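Notebook, Thursday, July. Psalm numbering, Tallemlow study guide

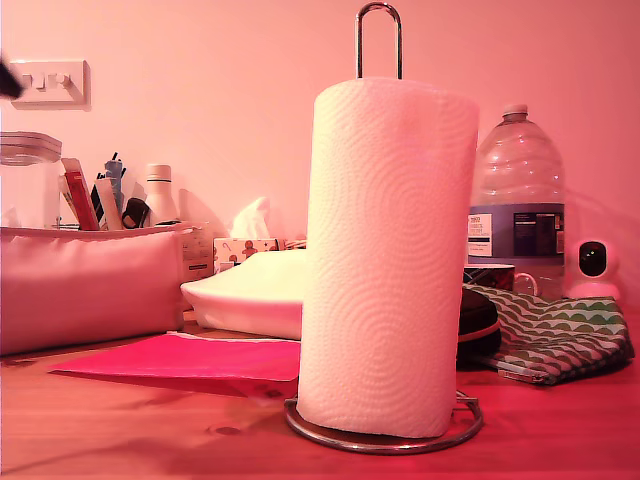 Morning

Checked the draft against the Greek numbering. Off by one from Psalm 10 onward, as feared: the Septuagint joins 9 and 10, and our table joins them in the heading and then forgets by the next row. Fixed 15 entries. The Plinomo sheet has the same slip, so I know where we copied it from.

Psalm 151 still sits under "Misc." Moved it.

After lunch

Soledad Cisternas wants the superscriptions counted as verse 1, the Hebrew way. Ocampo's readers use English Bibles and will be a verse off in half of what they look up. We argued for 2 hours and agreed to print both — my idea, according to her.

Psalm 51 is worse, its heading takes up 2 verses. Left a note in the margin.

To do: 5 cross-references to Hebrews, check which follow the Greek wording. Ask Flumham if they want "Selah" explained. I'd like to know too.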